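In defence of the bin liner that fits

November 1, 2018

Every household has one job that takes under a minute and is done badly for life. In ours it is putting a new bag in the small bin. I have been at it for 13 years, in three kitchens, and I still go about it like a man trying to get a duvet into a sock.

The bin industry would like me to believe this is my fault. In May I went into the big homeware shop in Zestthorpe to buy a plain bin and came out with a leaflet. The Iltix range, it explained, takes only Iltix liners, which come in sizes lettered like shoe fittings and are sold in rolls of 6. The Kwok range takes its own as well. I asked whether a Kwok liner would go in an Iltix bin and was looked at as though I had proposed a mixed marriage in 1850.

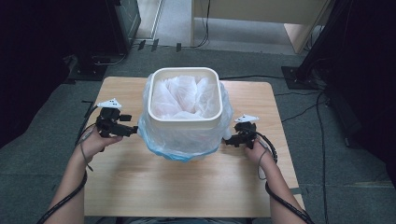
Bags, left to themselves, are made for no bin in particular. The ordinary cheap one is cut for a container that exists only in the mind of the bag factory, and the rest of us deal with the surplus. Put one in a small square bin with rounded corners and you get the usual result: a great crumpled puff of it above the rim and a skirt down the outside almost to the table, like a bride who has sat down too quickly. There is more bag outside than some bins have inside. You can tuck it, twist it or tie a knot in the slack, and my mother swore by a rubber band, but I have never met a method that survived the first teabag.

Then there is the matter of which way is up. I rub the end of a new bag between finger and thumb with great confidence, and it's always the sealed end. I have licked my fingers. I have blown on it. I once spent so long at this that the kettle boiled, clicked off and had to be boiled again.

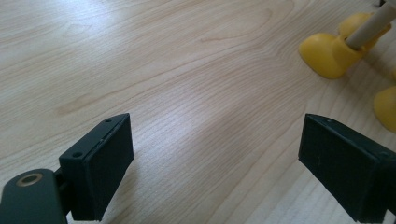 What I do recommend is doing it on the table. People object to this on grounds of hygiene, and a bin that has had fish in it should certainly stay on the floor. But a clean bin on a clear tabletop is at the right height, you can get at both sides of it at once, and your back is left out of the whole business. I wiped ours down afterwards for years before admitting that it needed wiping anyway.

The council in Cerkham sends round a calendar telling us which bin goes out when, with 80 words on the correct position of the handle. On liners it is silent. I would happily give up the handle for a standard size, stamped on the bag and stamped on the bin, so that the two could be introduced in the shop. Until then I have a roll of 124 bags under the sink, bought because they were cheap, and not one of them fits anything we own.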